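Starkier Garment Care Labels

Version of 1 Oct 2020, maintained by Huiling Yuan

What is in it

Washing and drying instructions copied from the sewn-in labels of 900 garments, one row per garment. Columns are fiber content, wash temperature, drying advice and country of making. Most came from the Sasisbridge resale shop, the rest from a Zestetti clearance lot. Padded jackets get their own file, as their labels contradict themselves the most.

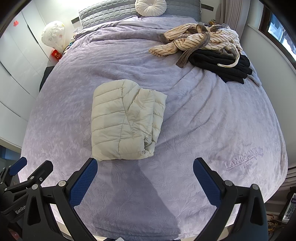 What I don't trust

"Dry clean only" shows up on 139 rows. I doubt it means much. Plenty of those are plain polyester, and I suspect the maker wanted to avoid complaints. Don't train anything on that column and call it fabric science.

Fiber percentages are the label's claim. No lab checked them. The Engelhardt list that people keep citing has the same problem and doesn't say so.

Padded jackets, 120 rows. "Tumble dry low" and "do not tumble dry" appear on the same label in 3 of them. I kept both. 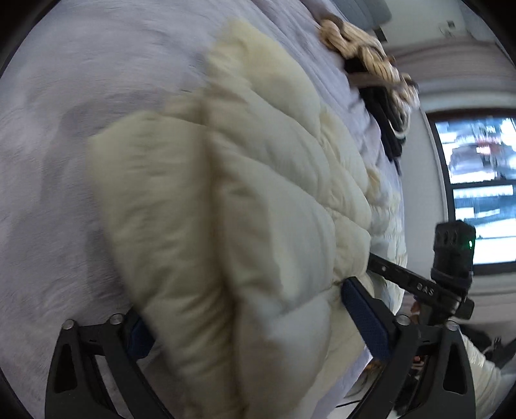
Cream quilted puffer, stitched seams.

Known gaps

Kids' sizes are missing. Labels too faded to read were dropped, so old clothes are underrepresented, and I have no good guess by how much.

Use

Free for any purpose. If you publish a shrinkage figure from this, please explain where you got it, as there is no shrinkage data here.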